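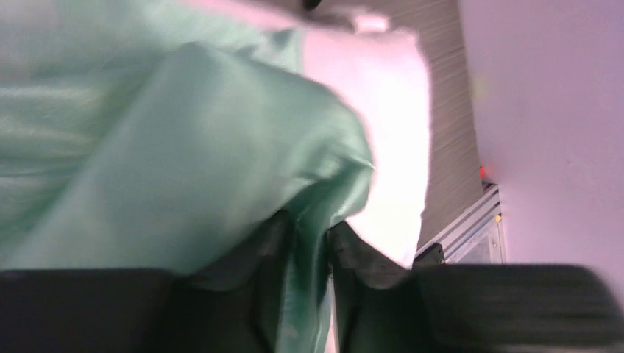
## 3. Folding slippery fabrics

Satiny stuff is a pain, I'll say that now. I do mine on a Thursday evening with the radio on, and I still have to start one or two of them again.

1. Clear a flat surface and wipe it down. Anything gritty will snag a shiny cloth.
2. Find a corner before you do anything else. If the cloth has come out of the basket in a heap, pinch it near the middle, lift, and let the rest drop — a corner usually shows itself.
3. Lay it down and smooth from the centre outwards with the flat of your hand.
4. Bring the long edges together, then fold in half, and in half again.

**Note:** don't chase every crease. The little ones go once the cloth has been on the shelf overnight (mine do, anyway).

**Caution:** if you must iron, use the coolest setting and put a cotton cloth in between. I ruined a lovely green one in February by being impatient.

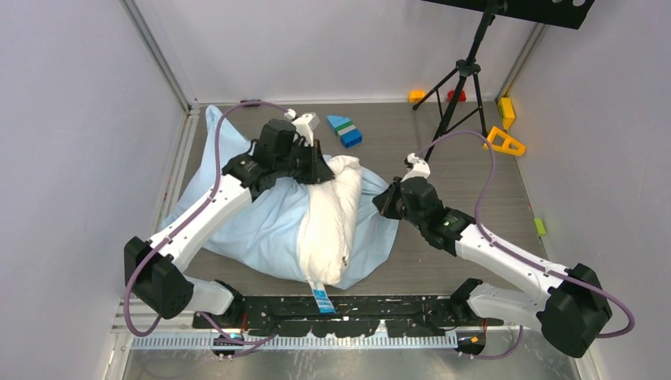 *Deepika Subramaniam*

### Using a bigger cloth underneath

When I've got small creamy-white bits to fold as well, I spread a light blue cloth out first and work on top of it.

5. Put the small item lengthwise on the big cloth and pull out the worst of the bunching.
6. Check for labels and tuck them under before you fold.
7. Take the small item off, then fold the big cloth as in steps 1 to 4.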